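3. Study 2: Banking decisions in a team quiz format

3.1 Background and setup

Study 1 looked at solo players. Here we turn to teams, where the money one player brings back goes in a shared pot and can be lost by somebody else. The show is Flirkeck, an early-evening quiz, teams of four, one studio opponent. Each player has a timed solo round, then picks one of three offers (low, middle, high) and has to defend it in a head-to-head. Players who survive go to the final. Pot is split evenly between whoever is left.

Two questions. Do later players take lower offers when the pot is already big? And does the team's advice, given out loud before the choice, change anything?

Prior work mostly says yes to the first, and is thin on the second. Most of it uses formats where teammates can't talk, so not much to go on. The Leltton group did code spoken advice but only for finals, which is a different kind of pressure altogether. No solo stake there.

3.2 Episodes and coding

We coded 459 episodes. Original broadcasts only, no celebrity specials, no repeats, no holiday editions (the December run uses a changed prize ladder and would of muddied things). Episodes with a missing player or a replayed question were dropped before coding.

For each player: seat, solo score, the three offers, the offer taken, result of the head-to-head, size of pot at time of choice. For each teammate: advice given, coded low / middle / high / none. "Whatever you're comfortable with" was coded as none. So was laughing.

Two coders per episode. Disagreements went to Anisa Pelupessy, who hadn't seen the hypotheses at that point. Most disagreements were over advice, hardly any over money. A few over seat order, where the host swapped the running order on air.

Coding was done in Plinau, the same annotation tool as in Study 1, with one added field for hesitation (a pause of more than two seconds before naming an offer). Hesitation turned out too noisy, see 3.5.

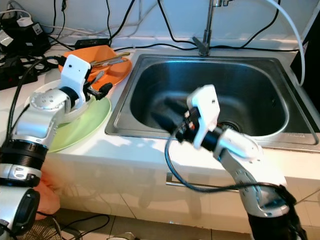
Figure 4. Robot arms at a stainless steel sink set in a white countertop, with a gripper over the dishes.

3.3 Results: pot size

Seat four is where it shows. With an empty pot, last-seat players went for the high offer far more often than with a full one. The pattern holds for seat three as well but weaker, and not at all for seat two. Seat one can't be tested, the pot is always zero.

Solo score matters too, as expected. Strong scorers stick with the middle offer almost whatever happens. Weak scorers are the ones who move. A player with a poor solo round and a big pot behind them takes the low offer, sometimes even a negative one, where the team actively pays to get them through to the final. Negative offers were taken 69 times in the full set. Of these, 44 came from seat four.

We had expected negative offers to be rarer. The on-air talk around them is mostly about numbers in the final ("we need you back"), hardly ever about the money being given up. That fits with the extra-head-start rule: every returning player adds a step in the final, and teams seem to price that step higher than its worth.

Region, age band and occupation, as given in the player introductions, added nothing once solo score was in the model. Left out from here on.

3.4 Results: spoken advice

Advice was given in most head-to-heads, a total of 1,175 separate coded statements that named one offer clearly. Players followed unanimous advice nearly always. Split advice, they took the middle.

Now the less obvious part. Advice to go low was followed more when it came from a teammate already safely through. The same words from a teammate still waiting their turn had less pull. Could be authority, could be that the waiting player has an obvious interest in someone else going first and taking the risk. We can't seperate these two with broadcast material. The Mangundap lab game (Study 3) was built to do that.

Eliminated players are not on stage at the point of choice and so give no advice. This means the advice pool shrinks exactly when the team is doing badly. Anyone fitting a simple count of advice to outcomes should watch for this, we did it wrong in the first draft of the analysis and got an effect that went away when survivors were entered as a control.

3.5 Limits

Edited television. Discussion before the choice is almost certainly cut down, and we don't know what gets cut. If producers keep the arguments and drop the quiet agreement, split advice is overcounted here. Tested for this using episode running time, no clear sign, but running time is a blunt proxy.

Contestants are also picked by casting, and they've watched the show. Many say in the intro what they plan to do. Stated plans were not coded, which in hindsight was a mistake.

Hesitation: dropped. Cutaways to the audience fall right at the pause in too many episodes, so the true length isn't recoverable.

Last, the final itself. Pot size going in had no link with the number of correct answers there, once number of players was held constant. Small pots were played just as hard. We return to this in Section 4, where the lab teams play for much less and the same null shows up again.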